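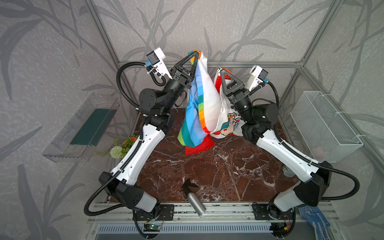 A multicolored cloth bag against red-brown marble

I have become a person who gets excited about beans. Since November I've been buying nearly all our dry goods from the bins at Sönmez, the little grocery on the corner in Pimbridge, and I love it so much that my family has asked me to talk about something else at dinner. So you get to hear it instead!

Barış Sönmez runs the place and he'll let you smell anything. He has three kinds of red lentils (three!) and a smoky dried pepper that I now put in eggs, soup, popcorn, everything. You bring your own bags, he weighs them empty, you fill them up and he takes the bag weight off at the end. My lightest bag is 50 grams, the big quilted one is more like a brick.

What I buy every time

Chickpeas, 500 grams, which gets us one big pot of stew plus a bowl of hummus. Short grain brown rice. Walnuts if they look good, and only 100 grams because I eat them in the car. Rolled oats, always too many. Last trip I came home with 1200 grams of oats and had to borrow a jar from my neighbor Paora Sutcliffe, who got granola out of the deal.

I was worried about flour in cloth, but a tight weave holds it fine. Powdered sugar is another story. I wiped down the whole back seat and I'm still finding it. Use a jar for that one.
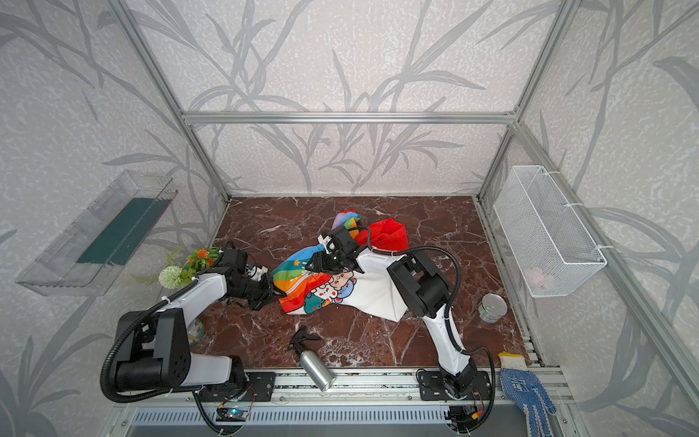
Washing and storing

Turn the bags inside out and shake them hard over the sink before they go in the wash, especially the seams, where the sesame seeds hide. Cold water, then hang them up. I put one through a hot dryer and it now fits a single onion. I do keep it for a single onion.

At home everything goes straight into jars with a strip of masking tape on the lid. Write the cooking time on the tape too! I skipped that with the black beans and we ate at nine that night.

Next I want to try the popping corn, and Barış says there's buckwheat coming, so I'll report back once I've burned a batch or two. If you have a good way to cook buckwheat, please leave it in the comments.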